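Gondudik G2 bench arm — open day and demo bookings

For repair shops and refurb lines. Two-finger gripper, wrist camera, takes desktop towers as they come. Dell machines on the bench at the last open day, case open, side panel off.

Held Oct 5, 2019 at our Derkmont unit. Over 113 people through the door, more than we had chairs for. Normand Lemieux ran the bench, Hélène Melnyk did the questions and also the tea. Sorry to those who missed the morning slot — parking was a mess, McKinnon Road was shut. 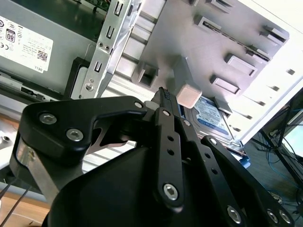
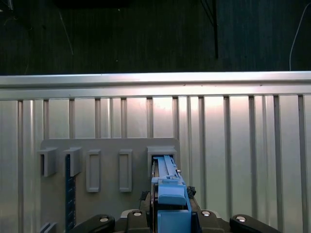
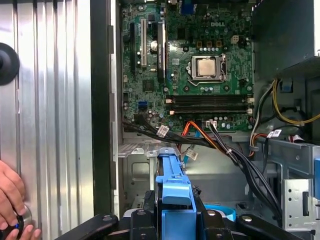 Wrist camera views from the demo bench, gripper at work.

Asked most often: can you fit your own fingertips. Yes, four screws, spares sold in pairs. Can it share a bench with a person — yes, slow mode, see the manual page 34. Does it come with the tool holders. No, seperate order, part no. 2533.

Lead time is longer than we'd like at the moment. Arm and gripper ship together, controller follows from Jisley. Hire is possible, minimum one month, ask Audrey-Anne Campbell for the rate sheet.

Next open day in May, same unit, use the side entrance. Bring your own tower if you want it tried, drives wiped please. Book with with Cledwyn Bellis at the front desk.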